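From: Suleiman Ogbonna
To: floor-maint list
Date: November 8, 2024
Subject: Re: Haze on porcelain after grouting, second cleaning

Funmilayo Wike wrote:

> We grouted 159 square feet of matte porcelain in the Ajayi building in
> February. Cement grout, off-white, 1/8 inch joints. The haze came off
> the middle of the room with a damp microfiber but not off the strip
> along the windows. I went over the strip twice with Rinumen at the
> weak dilution on the label. It looks clean while damp and goes gray
> again when it dries.
>
> Before I go to full strength: is this still grout haze, or have I put
> something else down? The tile was sealed with Skinine before grouting,
> as a release coat. I do not have the batch number.
>
> Also, does anyone have a working method for wood-look tile? The next
> room is that, and the client wants a pale grout.

Don't go to full strength yet. Two different films behave the way you describe, and the acid only removes one of them.

If it is cement haze, a drop of cleaner at the weak dilution will fizz slightly on the film and the spot will dry clear. If it is leftover release coat, nothing fizzes and the spot dries with a ring. Put the drop on with a pipette in the center of a tile, well away from the joint. The grout fizzes too and will give you a false reading.

My guess is release coat. Window side, warm tile, the solvent flashes off before the excess is buffed, and you get a thicker layer that then holds grout fines. I had the same pattern in a stair hall and wasted a day on acid. What took it off was the alkaline stripper (I used Stimero, any of them should do), seven minutes under plastic sheet, white pad, wet vac, then two clear rinses. Don't let it dry in place. The second rinse matters more than the pad.

If the drop test says cement, wet the joints with clean water first so that they take up less of the acid. Work in strips you can rinse before they dry. Check the pH of the last rinse water with a strip. It should match your tap water.

On cost: I logged 47 minutes for 100 square feet with the stripper, one person, furniture already out. Machine work would be faster in an open room. I would not use a rotary near the baseboards.

One thing missing from your message is whether the window strip was grouted from the same bucket as the rest. If the last batch was mixed wetter, you can get a pale bloom that is neither film, and it comes back after every cleaning until the salts are used up. The drop test will read as cement. Look at the joints in that strip. If they are lighter than the ones in the middle of the room, suspect the water.
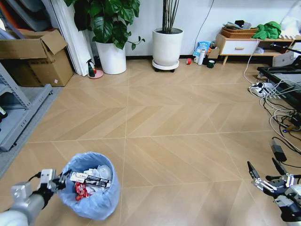 Wood-look tile needs a change in the wiping direction more than a change in product. On straight planks I wipe diagonally across the joint with a barely damp sponge, one pass per face, so that the edge of the sponge doesn't drop in and pull grout out. On a chevron pattern like this light tan one, a single diagonal for the whole room will run parallel to some of the joints, so pick the direction section by section. Pale grout lines this thin also show little contrast against the tan, and haze is easy to miss under ceiling light. Set a work lamp on the floor and look along the surface before you call it clean. If the tile has an embossed grain, use a soft nylon brush on the first rinse and test the release coat on a spare piece before it goes anywhere near the room.

Suleiman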